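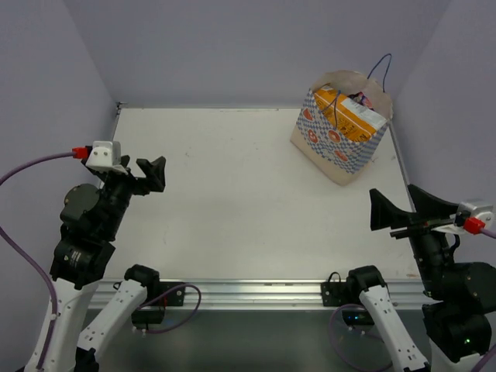

Heather Ruawai fala de dedos de garra como outras pessoas falam de facas de cozinha: tem preferências, tem rancores antigos e tem um par de que não se separa. Nos últimos meses comparou, na bancada de Jodport, os dedos rígidos da Hisetti com os dedos flexíveis da Ketar, sempre nos mesmos dois braços e sempre com a tarefa que toda a gente na sala acha a mais ingrata, tirar embalagens de um saco de papel. O saco xadrez azul e branco, com as duas alças de cordão, é o adversário preferido dela. "A alça da frente cai por cima do que está lá dentro", explica. "Um braço sozinho vai direito ao pacote amarelo grande e leva o cordão atrás. Com dois, um afasta e o outro tira. Parece uma coisinha de nada e é lindo quando funciona!"

Conversámos durante quase uma tarde inteira, com Brodie Ashby a entrar e a sair para mexer nos cabos. Ashby monta as garras e escreveu boa parte dos programas de teste, e tem o hábito de responder às perguntas feitas a Ruawai antes de ela abrir a boca. Ela deixa.

A primeira coisa que quis saber foi porquê embalagens de guloseimas, quando o catálogo de qualquer fabricante vem cheio de cubos e cilindros. "Porque os cubos não ensinam nada sobre dedos", disse Ruawai. "Qualquer par agarra um cubo. Um pacote cheio de ar muda de forma enquanto lhe estás a tocar. Apertas de um lado e ele incha do outro, e a costura soldada na ponta é dura, o meio é mole, o plástico escorrega. É um objeto que te responde." Ashby acrescentou, já da porta, que o almoço da equipa também melhorou bastante.

O plano de testes ficou em 1.080 tentativas, divididas ao meio entre os dois jogos de dedos. Cada tentativa começa com as garras abertas e termina quando o pacote fica pousado na mesa, à esquerda, onde há espaço livre. Ruawai insistiu em que ninguém escolhesse as posições do saco: um programa simples sorteia o ângulo e quem estiver de serviço roda o papel até bater certo. "No início púnhamos o saco sempre direitinho, de frente para os braços, e os resultados eram maravilhosos", conta ela, a rir. "Depois a Mereana encostou-o ao canto, meio torto, e caiu tudo por terra. Agradeci-lhe imenso."

A Mereana é Mereana Kingi, que trata das câmaras e que defende com unhas e dentes as que vão no pulso. A câmara fixa mostra os dois braços e o saco, diz Ruawai, e serve para decidir quem vai primeiro. Para saber se os dedos pegaram bem, é preciso estar lá em cima deles.
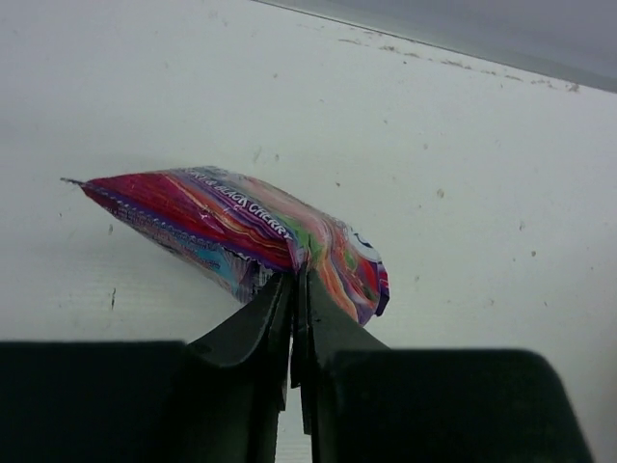
**Jodport, 18/10/21** – Voltei à bancada para a segunda parte da conversa e encontrei Ruawai inclinada sobre o ecrã, a olhar para um pacotinho às riscas vermelhas e roxas, com "& BLACK CHERRY" em letras brancas a atravessar o plástico. Os dois dedos apertavam-no por baixo e o invólucro dobrava-se em volta do ponto de contacto, uma metade para cada lado. "Olha para esta prega", pediu-me, com o dedo quase a tocar no monitor. "Este enrugado junto à borda é tudo o que me interessa na vida esta semana."

É que a prega, explica, é onde os dois fabricantes se separam. Os dedos da Hisetti são placas direitas, de face interior plana, e com eles o plástico junta-se numa dobra estreita. Fica preso por pouco material, mas fica preso com firmeza. Os da Ketar cedem e abraçam o pacote, o que nas primeiras sessões encantou a equipa inteira. "Eu era fã declarada dos flexíveis", admite. "Fiz uma apresentação sobre eles! Com gráficos!" O problema apareceu nos pacotes pequenos. Um dedo que cede empurra o ar para a ponta, a ponta endurece, e o pacote salta como um caroço de azeitona. Ashby guarda uma pasta só com esses saltos e mostrou-me quatro de seguida, cada um mais alto do que o anterior.

Perguntei-lhe então se os rígidos tinham ganho. Ela fez uma careta.

"Nos pequenos, sim, e com folga. Nos grandes, depende de onde pegas." Com um pacote comprido e deitado de lado dentro do saco, os dedos direitos precisam de encontrar uma borda, e se a borda estiver virada para baixo têm de andar à procura. Os da Ketar contentam-se com a barriga do pacote. Para a embalagem amarelo-alaranjada, que ocupa boa parte da abertura, Ruawai continua a preferi-los sem hesitar. "Quem me perguntar qual comprar vai ter de me dizer primeiro o que quer agarrar. Sei que é uma resposta irritante. Passei meses à espera de ter uma melhor."

Há também a questão do controlador. A equipa começou com o que vinha de origem e mudou a meio para o Maihi, que permite limitar a força de fecho em passos muito mais finos. A mudança obrigou a repetir 570 tentativas, assunto sobre o qual Ashby ainda não consegue falar com calma. "Quinhentas e setenta", disse ele, devagar, para o caso de eu não ter apanhado. Ruawai garante que valeu cada uma. Antes, o aperto era ligado ou desligado, e metade das diferenças que atribuíam aos dedos vinha afinal da força. Com o Maihi conseguiram fechar os rígidos até o plástico começar a dobrar e parar aí, à espera de ver se o pacote escorregava. "Foi nesse dia que deixei de dizer mal dos dedos direitos", diz ela. "Pedi-lhes desculpa em voz alta. O Brodie é testemunha."

Kane Ruddock, que não estava na sala mas foi citado tantas vezes que lhe liguei mais tarde, tem uma visão ligeiramente diferente. Foi ele quem afinou a coordenação entre os dois braços, e acha que se fala demasiado de dedos e de menos de tempo. "O braço que afasta a alça tem de ficar quieto até o outro sair do saco", disse-me ao telefone. "Se recua cedo, o cordão volta e bate no pacote. Podes ter os melhores dedos do mundo, que ele cai na mesma." Quando contei isto a Ruawai, ela concordou com a cabeça durante bastante tempo e depois disse: "Sim, mas os dedos são mais bonitos."

Sobre a montagem, deixou alguns conselhos para quem queira repetir a comparação em casa ou noutra oficina. Trocar os dedos sem tirar a garra do pulso. Deixar folga nos cabos, que nos dois braços dela fazem uma boa volta roxa a sair do conector vermelho. Pegar cem vezes no mesmo pacote antes de anotar seja o que for, porque o plástico novo é escorregadio e o usado fica macio, e misturar os dois estraga a tabela. E guardar as imagens da câmara de pulso mesmo quando a tentativa corre bem. "As boas ensinam-me mais", diz. "Numa falha vês o pacote a cair e pronto. Numa boa vês como é que o plástico quis dobrar."

Em novembro, a equipa quer experimentar um jogo misto: um dedo Hisetti e um dedo Ketar na mesma garra, virados um para o outro. A ideia é de Elsie Lockyer, que desenhou os adaptadores, e Ashby acha que vai ser um desastre. Ruawai está radiante. Já reservou as primeiras sessões, já discutiu com Kingi o ângulo das câmaras e já decidiu que o pacotinho de cereja preta é o primeiro a ir. "Se o dedo mole fizer a cova e o duro fizer a prega, temos o melhor dos dois", diz, e junta o polegar e o indicador no ar para me mostrar. "Se não fizer, o Brodie ganha mais um vídeo para a pasta dos saltos."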